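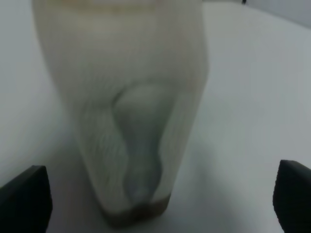 Lai-ching Lo wrote in to ask whether the wrist view is worth keeping at all, given that the policy seems to do most of its thinking from the side. It is worth keeping. We ran it both ways in November, and the side-only version poured with great confidence onto the table.

4. Setting up a Skascombe pouring trial

4.1 Stand the cups well inside the arm's reach. Leave room between them for the gripper, which has no manners.

4.2 Fill one cup with dry grain. Do not use water. Boros, our first policy, was trained with water, and we have since bought a new keyboard.

4.3 Start both camera streams, then the recorder. The recorder will happily save 2,000 steps of nothing if you do it the other way.

4.4 Run the episode with hands off the table. 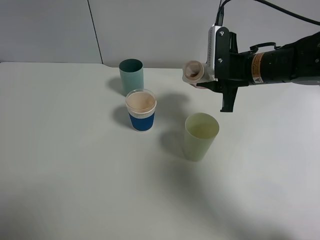
Fig. 4. Small white cup held on its side, mouth toward the other cups.

4.5 Mark the trial as pass, spill or miss. "Nearly" is a spill.

NOTE: The reported result comes from over 4,000 trials. If you run only 400, expect your numbers to wander, and please don't e-mail Imre Nyitrai about it until you have run more.

CAUTION: Keep the stop button in your hand. A stop button across the room is furniture.

4.6 Sweep up before the next trial. Stray grain confuses the spill score and, in time, the floor.

1,072 views | 6 comments | Share

Related items
Susero wrist camera: first calibration
Scoring spills without arguing
Why we retired Boros

Guide maintained by Maite Pastor | Last edited 1/13/19 | Back to top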